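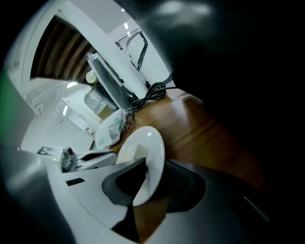
Section 3 covers clearing and resetting the long table in the Landeg workroom, which doubles as the lunch table. Do it once after lunch and again before the room is locked. Dishes come off first, then paper, then cables. On the wooden top here there is a coil of black cable lying just past the white plate, with a paper bag beside it, and both can stay where they are until the plate has been put away. Starting with the cable usually means dragging a loop of it across the crockery.

Filed under: Rooms and Furniture > Tables > Daily Care

3.1 Dishes

1. Scrape any food into the lidded bin by the door. Do not use the paper bin.
2. Lift dinner plates by the rim, one at a time, and stand them in the Dusix rack. The wide slots are for dinner plates and the narrow slots are for side plates.
3. Take anything out of small dishes before you carry them. Used napkins and paper cups go in the bin. Clean ones go back in the drawer.
4. If a plate is chipped, wrap it in newspaper and leave it on the shelf under the sink. Write it in the breakage book.

Caution: The rack holds 17 plates. Do not stack plates flat on top of it.

3.2 Paper and packets

1. Check bags and packets before you throw them away. Small screws have gone out with the trash more than once.
2. Fold empty bags flat and put them in the basket.
3. Anything with a part number on it goes to Huw Rees, extension 1732.

3.3 Cables

1. Unplug at the wall first, then at the other end.
2. Coil the cable in loops as wide as your hand. Keep the loops loose and don't wind them around your elbow.
3. Close the coil with a cloth tie. The ties are in the Dotska box.
4. If a cable has to stay out, put the coil toward the middle of the table with no ends hanging over the side.

Note: A coil with a kink in it should be laid out straight overnight before it is used again.
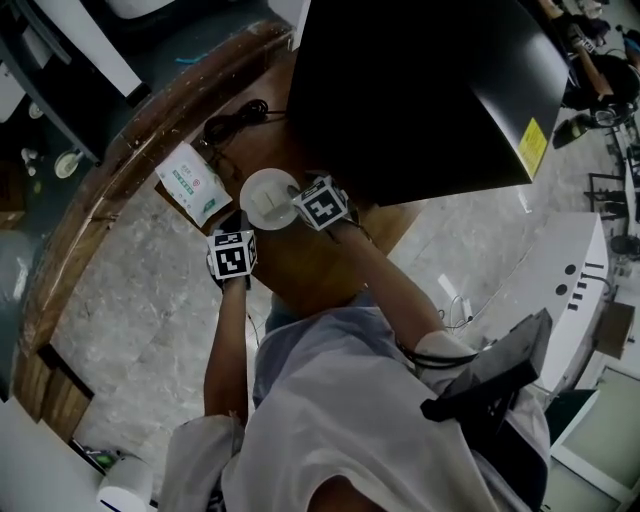

3.4 Wiping down

1. Move anything still on the table to one end. Large panels take two people - one on each side - and should never be slid.
2. Wipe the top with a damp cloth, working along the grain. Follow the curved edge last.
3. Dry it right away with a second cloth.
4. Leave the top clear for 20 minutes, then move everything back and do the other end.

Caution: No spray polish. It leaves a film that makes plates slide, and it took Idris Landeg most of March to get the last coat off.

Undow wax is fine, but only when the room is closed the next day. See Section 5 for waxing.

3.5 Resetting

1. Put the dishes needed for the next session on the table, away from the edge.
2. Push the chairs in and check the floor under the table.
3. Initial the sheet on the back of the door.

We use cookies to remember your settings and see which pages are read. Accept all | Manage choices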